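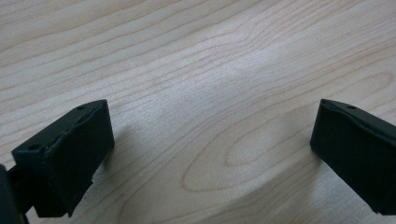

Holztische pflegen: Flecken, Kratzer und der richtige Schutz

Ein heller Holztisch in der Küche oder im Arbeitszimmer bekommt mit den Jahren Wasserränder, Kugelschreiberstriche und stumpfe Stellen. Das meiste davon lässt sich mit einfachen Mitteln beheben. Vor jeder Arbeit muss aber klar sein, womit die Platte behandelt ist.

Zuerst die Oberfläche bestimmen

Einen Tropfen Wasser auf eine unauffällige Stelle setzen, am besten nahe der Kante, und 5 Minuten warten. Perlt der Tropfen und hinterlässt nach dem Abwischen keine Spur, ist die Platte lackiert oder frisch gewachst. Wird das Holz darunter dunkler, ist sie geölt, und das Öl ist verbraucht, oder sie ist roh.

Zur Unterscheidung von Lack und Wachs mit dem Fingernagel leicht über die Unterkante schaben. Wachs gibt nach und sammelt sich als weißlicher Abrieb unter dem Nagel. Lack bleibt hart.

Massivholz oder Furnier?

Die Stirnseite gibt Auskunft. Läuft die Maserung der Oberfläche an der Kante weiter und zeigt das Hirnholz Jahresringe, handelt es sich um Massivholz. Ist an der Kante ein eigener Streifen angeleimt oder sind Schichten zu erkennen, liegt meist ein Furnier vor. Es ist oft nur 0,6 Millimeter dick, manchmal weniger. Furnier wird nur von Hand und nur sehr fein geschliffen. Mit der Maschine ist es schnell durch, besonders an den Kanten.

Tägliche Reinigung

Ein gut ausgewrungenes Baumwolltuch reicht. Immer in Faserrichtung wischen und mit einem zweiten Tuch trocknen. Bei Fett etwas Neutralseife ins Wasser geben, ein Teelöffel auf einen Liter. Mikrofasertücher sind auf geölten Platten ungeeignet, sie nehmen mit der Zeit das Öl heraus und machen die Fläche matt. Scheuermilch und Allzweckreiniger mit Alkohol gehören nicht auf Holz.

Weiße Wasserränder

Weiße Ränder sitzen in der Schutzschicht, meist in Lack oder Wachs. Bei frischen Rändern hilft Wärme: ein trockenes Geschirrtuch auflegen und mit dem Bügeleisen auf niedriger Stufe, ohne Dampf, wenige Sekunden darübergehen. Tuch anheben, nachsehen, wiederholen. Bleibt der Rand nach dem dritten Versuch, etwas Möbelpolitur mit einem weichen Lappen einarbeiten und am nächsten Tag noch einmal polieren.

Der alte Rat mit Mayonnaise wirkt über das Öl, das darin enthalten ist. Ein paar Tropfen Paraffinöl tun dasselbe und riechen nicht.

Dunkle Flecken

Dunkle Flecken sitzen im Holz selbst. Häufig haben Eisen und Wasser mit der Gerbsäure reagiert, etwa unter einer Konservendose oder einem Blumentopf mit Drahtfuß. Auf Eiche fällt das besonders stark aus, auf Ahorn und Birke schwächer.

Solche Flecken lassen sich mit Kleesalz (Oxalsäure) aufhellen:

1. Alte Schicht an der Stelle abschleifen.
2. Handschuhe und Schutzbrille anziehen, Fenster öffnen.
3. Kleesalz nach Packungsangabe in warmem Wasser auflösen, im Glas oder Kunststoffbecher, nie in Metall.
4. Mit einem Pinsel auf das ganze Brett auftragen, damit keine helle Insel entsteht.
5. Einwirken lassen, mit klarem Wasser gründlich abwaschen, trocknen lassen.

Kleesalz ist gesundheitsschädlich. Angerührte Reste nicht aufheben und die Packung außer Reichweite von Kindern lagern. Beim späteren Schleifen eine Staubmaske tragen. Auf dünnem Furnier besser eine Schreinerei fragen, das viele Wasser kann den Leim lösen.

Druckstellen und Kratzer

Eine Delle im rohen oder geölten Massivholz kommt mit Dampf wieder hoch. Einige Tropfen Wasser in die Vertiefung geben, kurz warten, ein feuchtes Tuch auflegen und die Spitze des heißen Bügeleisens aufsetzen. Die Fasern quellen auf. Nach dem Trocknen steht die Stelle etwas rau und wird mit feinem Papier geglättet. Wo Fasern durchtrennt sind, also bei echten Schnitten, funktioniert das nicht.

Für Kratzer im Lack gibt es Hartwachsstangen. Für helle Hölzer zwei Töne kaufen und mischen, denn eine Maserung besteht nie aus einer Farbe. Den Grundton zuerst einschmelzen, glatt abziehen und die dunkleren Linien mit einem feinen Retuschierstift nachsetzen. Elfriede Imhof, die in Millstead lange eine Möbelwerkstatt geführt hat, nimmt grundsätzlich den etwas helleren Ton. Ein zu dunkler Punkt springt ins Auge.

Eine geölte Platte auffrischen

Benötigt werden Schleifpapier in den Körnungen 120, 180 und 240, ein Schleifklotz aus Kork, Hartöl und fusselfreie Lappen.

Zuerst die Platte mit Seifenwasser reinigen und über Nacht trocknen lassen. Dann mit 120 beginnen, aber nur, wenn tiefe Flecken vorhanden sind. Sonst genügt 180. Immer mit der Faser schleifen. Bei Platten mit gefladerter Zeichnung, also mit Bögen und spitzen Ovalen, gilt die Längsrichtung des Brettes. Den einzelnen Kurven nachzufahren bringt nichts und gibt ungleichmäßige Stellen.

Den Staub absaugen und die Fläche leicht mit einem feuchten Schwamm abwischen. Dadurch stellen sich die losen Fasern auf. Trocknen lassen, mit 240 abnehmen, wieder absaugen.

Das Öl dünn mit dem Lappen auftragen. Für eine Fläche von zwei Quadratmetern reichen 100 Milliliter. Nach 16 Minuten den Überschuss vollständig abnehmen. Wer das vergisst, hat am nächsten Tag klebrige Inseln, die nur mit Terpentinersatz wieder weggehen. Nach 24 Stunden eine zweite, noch dünnere Schicht auftragen.

Helle Hölzer dunkeln durch normales Leinöl deutlich nach und werden gelblich. Für Ahorn, Birke und Esche gibt es Öle mit weißen Pigmenten, die den rohen Farbton weitgehend erhalten. An der Unterseite ausprobieren.

Achtung: Ölgetränkte Lappen können sich selbst entzünden. Flach ausgebreitet im Freien trocknen oder in einem verschlossenen Glas mit Wasser aufbewahren, bis sie entsorgt werden. Nie zusammengeknüllt in den Abfall werfen.

Vorbeugen

Die Luftfeuchtigkeit im Raum sollte zwischen 45 und 60 Prozent liegen. Im Winter sinkt sie in geheizten Zimmern oft darunter, und massive Platten bekommen Risse an den Enden. Den Tisch nicht direkt an den Heizkörper stellen.

Direkte Sonne verändert jede Holzfarbe. Decken, Schalen und Tischsets in den ersten Monaten ab und zu verschieben, sonst zeichnen sie sich ab. Filzgleiter unter Vasen und Lampen verhindern Kratzer, Gummifüße dagegen können mit Lack reagieren und dunkle Punkte hinterlassen.

Frisch geölte Flächen sind nach einer Woche voll belastbar. Bis dahin nur trocken abwischen und kein Geschirr über Nacht stehen lassen.

Text: Seraina Sutter
Zuletzt überarbeitet: 15. April 2025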